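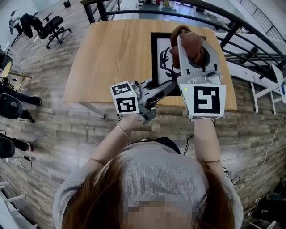
Can a driver change teams in the middle of the season?

I follow touring cars since January only, so please excuse me if this is simple. My driver has a contract with Ritach for 8 rounds, but I read that Tunstall wants him after round 6. Does he keep his points?

Nuno Godinho

Denise Hebden
Yes, in our series the driver's points stay with the driver. The team points stay with Ritach. Both teams must sign the release form.

Roy Tindall
no chance, they never let him go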